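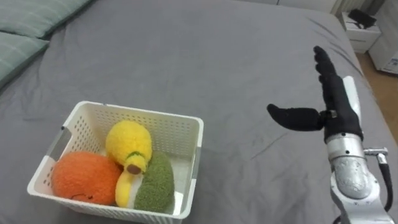 Les fruits en peluche ont enfin leur panier

Je vous avais promis en mars un billet sur le rangement de la chambre d'amis, et puis le temps a filé, comme toujours chez moi. Bon, je m'y mets ! Je commence par le plus petit chantier, celui qui me faisait râler tous les soirs : les peluches en forme de fruits et de légumes.

Dans le panier blanc, il y a l'orange (ma préférée, avec sa petite broderie sombre tout en bas), la verte toute en longueur, et puis la jaune. Ah, la jaune. Chez nous elle s'appelle « la banane », mais ma belle-mère soutient mordicus que c'est un citron, et on a eu à ce sujet une discussion de deux bonnes heures à Noël. Je vous laisse trancher en commentaire.

Le panier, je l'ai pris chez Mikovham, 16 euros, et j'ai longtemps hésité avec un modèle en tissu de chez Andavel, plus joli sans doute mais qui s'affaissait dès qu'on le posait. Celui-ci se tient bien, il est ajouré sur les côtés, et ma fille voit ses fruits à travers les petits trous sans tout renverser pour vérifier qu'ils sont là. Trois peluches et il est déjà presque plein — tant mieux, ça m'évitera d'en racheter. Enfin, c'est ce que je me dis.

J'ai fait le tri sur le lit, sur le drap gris, que je n'ai évidemment pas repassé (je ne repasse plus rien depuis la naissance de la petite et je m'en porte très bien). Les oreillers à carreaux vert clair, plusieurs d'entre vous m'avaient demandé d'où ils venaient : c'est Aleksandra Bednarek, notre ancienne voisine, qui nous les a donnés en déménageant. Je ne sais pas où elle les avait trouvés, désolée ! J'aimerais bien peindre le mur dans le même vert, mais mon mari vote pour du blanc, alors pour l'instant on vit avec les échantillons scotchés au-dessus de la plinthe.

Pour le lavage, je passe les peluches à 30 degrés dans une vieille taie fermée par un nœud, puis séchage à plat sur une serviette. La prochaine fois, je m'attaque aux livres, et là il va me falloir du courage et beaucoup de café.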